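Storing Flour and Grain at Home When Prices Jump

By Dineo Le Roux
Updated Aug 2, 2022

Wheat has been in the news again, and several readers have written to ask whether they should be buying flour in bulk. My answer is the same as it was last October. Buy what you bake with, store it properly, and use the oldest bag first. A full pantry of stale flour saves no money.

Work out how much you use

Write the date on the next bag you open, then write down the day you finish it. Do this for two or three bags. Most households that bake one loaf a week are surprised at how little flour they go through, and a few are surprised the other way. Once you have that figure, keep a three-month supply of white flour and no more than one month of whole wheat.

Whole wheat flour still contains the germ, and the oil in it turns rancid. Smell it before you bake. Good whole wheat smells faintly nutty or of nothing much. If it smells like old crayons or putty, throw it out.

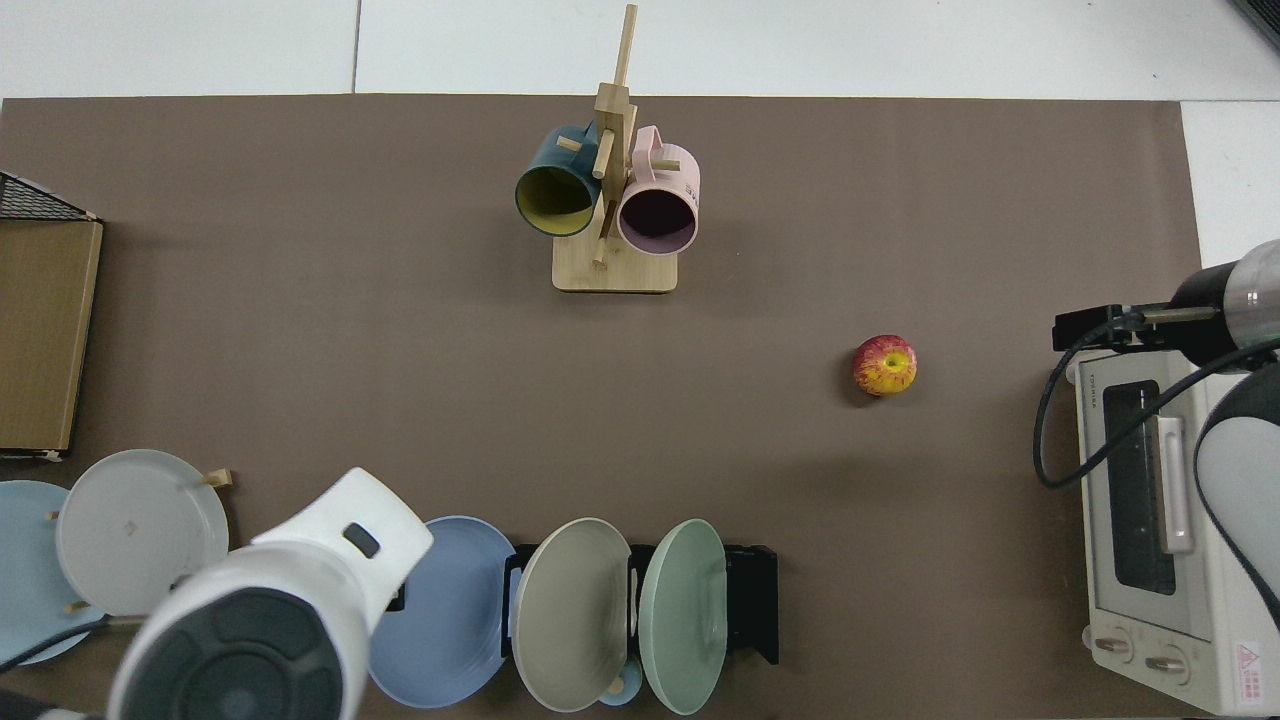
White flour keeps for up to a year in a closed container in a cool cupboard. Self-rising flour should be used sooner, as the baking powder in it weakens. If you only have old self-rising flour, try a small batch of biscuits before you commit it to a cake.

Containers

Paper bags are fine for the store shelf and poor for the pantry. They let in damp, and insects can get through the folds. Use glass jars, food-grade buckets with a gasket, or hard plastic tubs with a lid that clamps. Wash and dry them completely first. I leave mine open on the rack overnight.

Cut the label off the bag and tape it to the outside of the tub. You will want the best-by date and, for bread flour, the protein figure.

Keep containers off the floor and away from the stove, the dishwasher and any wall that gets afternoon sun. Onions, soap and spices should live somewhere else, because flour picks up smells.

Freezing new flour

Flour sometimes comes home with insect eggs already in it. Put the sealed bag inside a freezer bag and freeze it for a week. Then let it come back to room temperature before you open it — if you open it cold, moisture settles on the flour and you get lumps.

If you find beetles or moths anyway, empty the whole cupboard. Vacuum the corners and the shelf-pin holes, wipe everything down with hot soapy water, and check the rice, oats, cereal and pet food too. Take the vacuum contents straight to the outside trash. 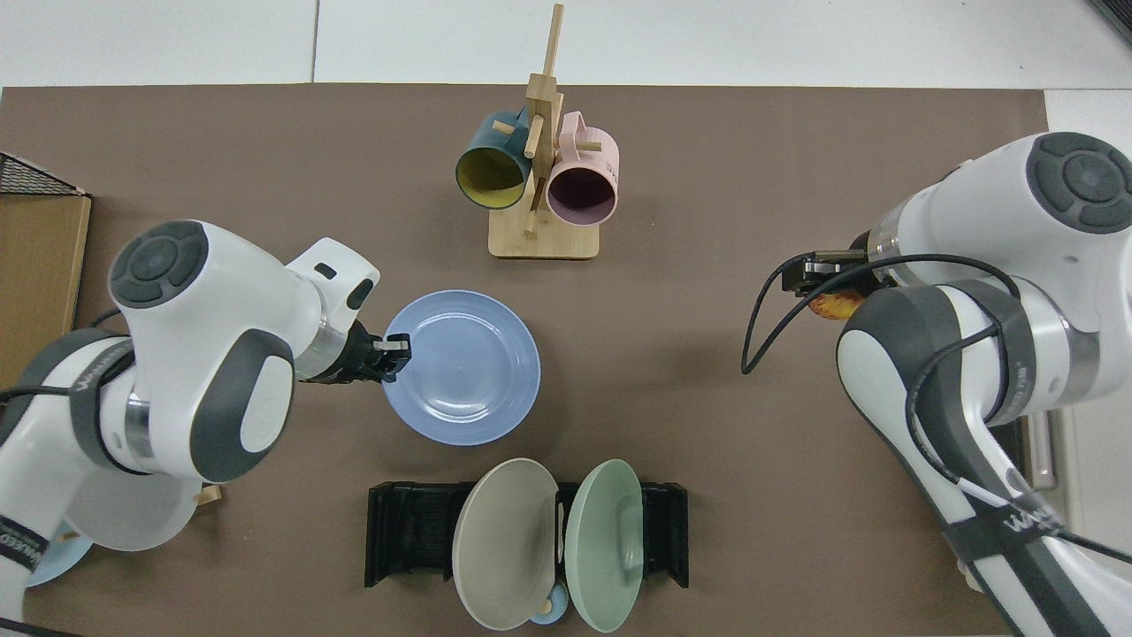

Whole grain keeps longer than flour. Dry wheat berries in a sealed bucket will last for years, but you need a mill, and a decent one is an expense. Zeyu Mao wrote to say he shares one with two neighbors and grinds 6 cups at a time, which seems sensible to me. Grind only what you will use that week, or freeze the rest.

Stretching what you have

You can replace part of the wheat flour in many recipes. Oats ground in a blender work well in pancakes, muffins and quick breads. Start with a quarter of the flour by weight and see how you like it. Cornmeal is good in waffles and for dusting pans. Cooked mashed potato makes a soft sandwich loaf, though the dough will be sticky and needs less water than usual.

Weigh flour if you can. A packed cup can hold a good deal more than a spooned one, and over a winter of baking that adds up.

Stale bread is flour you have already paid for. Dry slices in the oven at 200 degrees until they snap, crush them with a rolling pin, and store the crumbs in a jar. If there was butter or cheese in the bread, keep the crumbs in the freezer.

From the mailbag

Bogdan Głowacki asks if a bay leaf in the tub keeps weevils away. Plenty of people swear by it. I have tried it and still had weevils, so I go by the freezer and a tight lid.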